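Recording diary, May. Entry for the second studio period.

Kenus resumed tracking of the album Plidholm at 9 a.m. Emese Borbély completed the lead vocal for the title song in 2 takes, the latter being retained as the master. Andor Szilágyi, producing, directed that the string parts be reserved until the label, Okonkwo, has approved the revised running order. The single "Osteo" remains scheduled for release ahead of the album, and its colour artwork has been returned to the designer for correction of the songwriting credits. Rehearsals for the theatre tour will commence once mixing has concluded. 6 songs are now considered final.
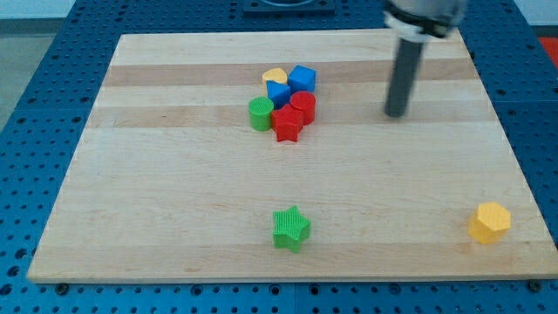
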